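The white table at Hulum: Gilles Royer on keeping a work surface in order
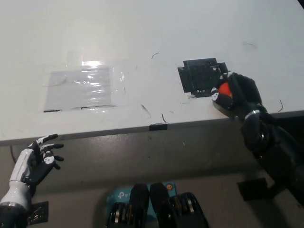 The shared table, with the black grid block and a red-orange ball.

Gilles Royer bought the big table secondhand when the Hulum workshop moved into its current rooms in May. He paid 300 for it and spent a Wednesday getting it up the stairs.

"I wanted white," he says. "You drop something small on a dark bench and you spend the morning looking for it."

Small things do collect on it. A few thin dark strands were lying on the top, wire or hair. Royer sweeps at night. "By ten there's more," he says.

The sheet under clear plastic is taped down flat. "Tape the whole thing or don't bother. If one side lifts, everybody's sleeve catches it." He admits the film creases and throws glare from the lights. He has looked at a matte one from Foltska but hasn't ordered it.

Pen marks are allowed, within reason. There is a short teal one just off a corner of the grid block. "People mark where a thing sits. Fine. I clean them off every 30 days."

Aisling Cronin, who shares the room, would like a second table. She has measured the wall by the door at 191 centimeters, and the one she wants is 189.

"It fits," she says. Royer wants to measure it again.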